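3.2 Surfaces, small parts and where people put things

I came to this part of the study with a hunch from my own garage. When I pull something apart on a bare bench, I lose screws. When I do it on an old bit of carpet, I lose far fewer, and I find the ones I drop a good deal faster. Damis (2021) says much the same about watch and clock hobbyists, though their cloth was white and their parts were mostly brass, so I wanted to see whether the idea held up for ordinary household fixings.

We asked 156 people to fill in a diary over six weeks. Every time they did a small repair at home they wrote down what they were working on, what was under it, and where the loose bits ended up. That gave us 1,490 entries once I'd thrown out the blank ones and a long run about knitting (lovely reading, but no screws in it). The coding scheme is the one Szűcs used for kitchen benches, with two extra categories I added for floors and laps - people do an awful lot of repairs on their laps!

The first thing that jumped out was how much people like to pile everything at the back. Tools, lids, the manual, a cup of tea, all of it gets pushed away to clear some room in front. The odd screw gets left behind in the clearing, and that's the one people worry about. In the Sidutix survey the same habit was put down to tidiness. I'm not so sure. My own reading of the diaries is that people push things back to make space for their forearms, and the neatness comes along for free.

Colour matters too, and more than I'd expected. A silver screw on a grey bench is a nuisance to find. Put the same screw on a strong, plain colour and most people can point to it from the doorway. Figure 4 has a lone screw or bolt on a teal-blue, carpet-like cover, well apart from the other items, which sit together near the back edge.

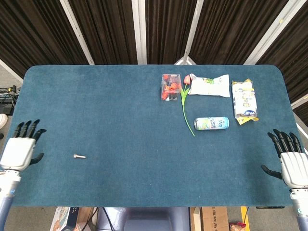
Figure 4. Small silver screw or bolt lying on its side in the open left half of the table; other items grouped towards the back right.

Texture is harder to pin down. Nearly 32 of our diarists had tried some sort of soft cover, and they mostly talked about rolling, or the lack of it. A few grumbled that the tips of fine screws caught in the pile. One tried a tea towel and went back to the bare table after an evening, saying it bunched up every time she leaned on it. The Jaltton mats that two households already owned got good marks for staying flat, but two households is a thin base for any claim and I've left them out of Table 3.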